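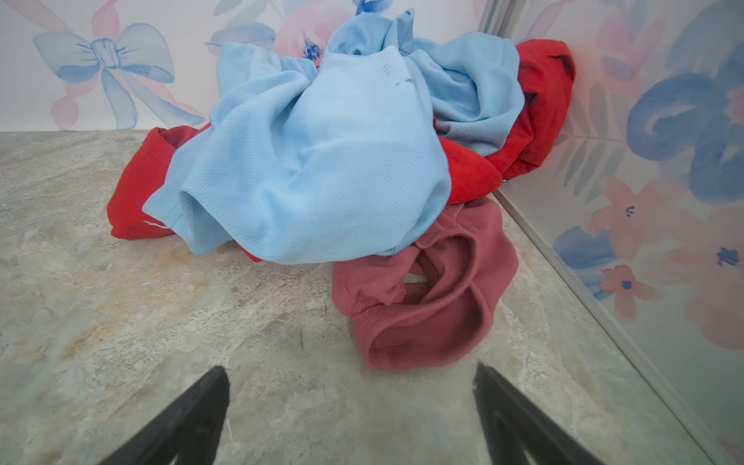 What counts as a failed grasp?
Any close where the item isn't still held at the top of the lift. Fingers touching cloth doesn't count. Fingers closed on air doesn't count, even if the arm then carries on as if it's got something - which is the fault this week's notes deal with.

Week 6 notes: false holds and the corner stall
Notes by Ysaline Poulain. Read before Thursday's lab, bring the log printout.

Background
Task is laundry off the floor into a tub. Software is Brellero, gripper controller is the Drakard. Log covers 1074 grasp attempts. 49 of those ended in a protective stop. The stops are what got everybody's attention but they're the second half of the problem. First half is the false hold.

False hold, sequence
Controller closes the fingers until motor current passes a threshold, then sets HELD. Threshold was tuned on towels. Thin athletic mesh squashes down to next to nothing, so the current rise comes from the fingers meeting each other. Same current, same flag. HELD goes true, arm lifts, goes to the tub, opens, reports success. Jersey still on the floor.

Then the planner crosses the item off its list. Next look, there's cloth where it thinks there's none, so it gets treated as a fixed obstacle. Arm plans around a shirt. You'll see this in the log as OBST_NEW straight after a PLACE_OK. Learn to spot that pair, it's the signature.

Corner stall
Worse in corners. A pile pushed up where two walls meet leaves one decent approach side, and a wide finger opening wants room the corner doesn't have. With the shirt now marked as obstacle the planner picks steeper and steeper wrist angles for whatever is left. Eventually a fingertip loads up against wall or floor, force limit trips, protective stop.

Stop itself worked every time. Don't write in your report that the safety system failed. It did its job, the fault is upstream.

Things that make it harder (from the pile used here)
- mesh bunched into a heap: plenty of folds to grab, but the top fold may be one layer thick
- ribbed knit with an opening: one finger goes through the loop, the other outside. Real hold, but drags
- red cloth under the blue: grab one, may get both. Item count goes wrong the other way
- loose threads. Wrist camera segmentation sometimes calls a thread an edge
- patterned walls. Big painted flowers in similar colours to the clothes, depth is fine but the colour mask bleeds over

What was tried
1. Lower current threshold. Made it worse, knit now triggers on first contact.
2. Wait 250 ms after close, re-read finger gap. Good. Gap at zero means not held. Misses single-layer mesh becuase the gap really is nearly zero.
3. Second look from the wrist camera after lift, before moving off. Best of the lot, costs 2000 ms per pick. The Danumum people thought that was too slow. I'd take slow.
4. Clear the obstacle map after any failed hold. Should have been there from the start.

Current setup is 2 + 3 + 4 together.

Resetting after a protective stop
Read the fault code FIRST, write it down. Then look at where the fingers are. If a tip is pressed on anything, don't hit resume - arm will try to finish the move. Use freedrive, back it off by hand, then clear. Keep your own fingers out from between the grippers, it can re-close on clear if HELD is stale. Pinch in February was exactly this, student was fine, bruised thumb.

For Thursday
Find three OBST_NEW / PLACE_OK pairs in the log. For each: what was the item, what did the gap read, would fix 2 alone have caught it. Half a page, no more. Masson reading (ch. on contact sensing) is optional but the bit on thin materials is usefull for the last part. Labs start on time, door gets locked once the arm is powered.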